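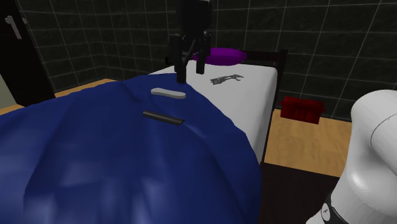 Von: Imre Deák
An: Liste Kleine Herbergen
Datum: 2019-12-03
Betreff: Re: Tagesdecken - selber waschen oder weggeben?

Hallo Qusai, hallo zusammen,

ich antworte unter den einzelnen Punkten, sonst wird es unübersichtlich.

Qusai Obeidat schrieb:
> wir haben im Oktober die letzten Federbetten ausgemustert und
> stehen jetzt vor der Frage, was wir mit den Tagesdecken machen.
> Bisher gehen sie zweimal im Jahr zu Brumby in die Wäscherei. Das
> Angebot für nächstes Jahr liegt bei 400 Euro pro Durchgang, im
> letzten Jahr waren es noch 300. Wascht ihr selbst?

Ja, seit drei Jahren. Wir haben 13 Zimmer und eine gebrauchte Grastari im Keller. Bei den großen Decken passt immer nur eine in die Trommel, zwei gehen zwar hinein, kommen aber mit trockenen Stellen in der Mitte wieder heraus. Ich rechne pro Decke mit einer guten Stunde Maschinenzeit, dabei kann man aber etwas anderes machen. Das Trocknen ist der eigentliche Engpass. Im Sommer hängen sie einen Tag auf dem Dachboden, im Winter zwei bis drei. Wer keinen großen, gut belüfteten Raum hat, sollte bei der Wäscherei bleiben, auch bei 400 Euro.

> Im Etikett von Cunha steht 40 Grad, Schonwaschgang. Haltet ihr
> euch daran? Bei uns sind zwei Decken nach der Wäscherei sichtbar
> kürzer geworden.

40 Grad mache ich nur bei den Baumwolldecken. Alles mit Wollanteil läuft bei 30 Grad und wird nur kurz angeschleudert. Eingelaufen ist mir trotzdem eine, und zwar am Heizkörper. Seitdem werden sie liegend vorgetrocknet und erst am nächsten Tag über zwei Leinen gehängt, damit das Gewicht verteilt ist. Wenn Brumby euch die Decken gekürzt hat, würde ich nach der Trocknertemperatur fragen. Meistens liegt es daran.

> Und was nehmt ihr gegen Flecken? Unsere Gäste frühstücken
> offenbar gern im Bett.

Unsere auch. Kaffee und Tee gehen mit kaltem Wasser und Gallseife weg, wenn man am selben Tag dazukommt. Für Sonnencreme nehme ich die feste Seife von Lirkine, trocken auf die Stelle gerieben, dann eine halbe Stunde liegen lassen und lauwarm auswaschen. Bei dunklen Farben vorher an der Unterseite probieren, bei einem Teil unserer Decken hat das einen hellen Hof gegeben. Rotwein habe ich nur einmal ganz herausbekommen. Diese Decken kommen jetzt in die beiden Zimmer im Anbau, mit dem Fleck zur Wand.

> Letzte Frage: Wie viele Decken haltet ihr als Reserve vor?

Pro fünf Betten eine. Das reicht außerhalb der Ferien. Im August leihen wir uns welche vom Haus meiner Schwester, die hat mehr Schränke als wir.

Noch etwas, wonach du nicht gefragt hast: Wir haben uns überlegt, die Tagesdecken ganz abzuschaffen. In den Zimmern unter dem Dach haben wir das eine Saison lang ausprobiert. Beschwert hat sich keiner, aber die Bettbezüge waren deutlich schneller hin, weil die Leute ihre Koffer direkt darauf abstellen. Ein Bezug kostet uns mehr als ein Waschgang, also sind die Decken wieder da. Kofferböcke stehen seither auch in allen Zimmern und werden von der Hälfte der Gäste benutzt.

Falls jemand Ersatz für die alte Cunha-Qualität gefunden hat, wäre ich an der Adresse interessiert. Die neuen sind dünner und fusseln - nach der ersten Wäsche musste ich das Sieb zweimal leeren.

Die Liste mit unseren Waschzeiten schicke ich dir gern direkt, der Anhang ist für den Verteiler zu groß.

Grüße
Imre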